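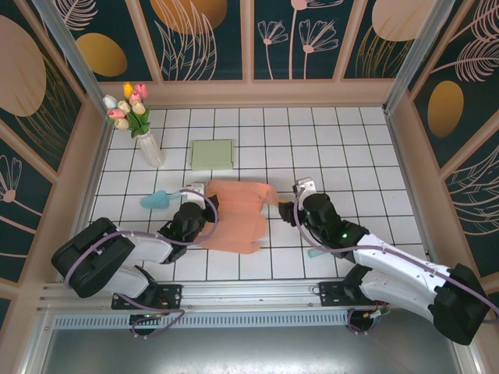
Wosell

July, 6 a.m. check, Katmont shared shop, two-arm cloth cell

Rail and mounting plates: torqued. Says who? No torque record given. Recheck.

Wiring under left plate: red and black leads hang down. Tie up. FAIL.

Purple cable over each arm: want to see full reach before I sign.

Grip on cloth: log claims 300 clean folds - I'd like to see 100.

Glass vase on floor: move out before any fast run.

Stop button: tested twice, OK.

We use cookies to improve your visit. Accept | Settings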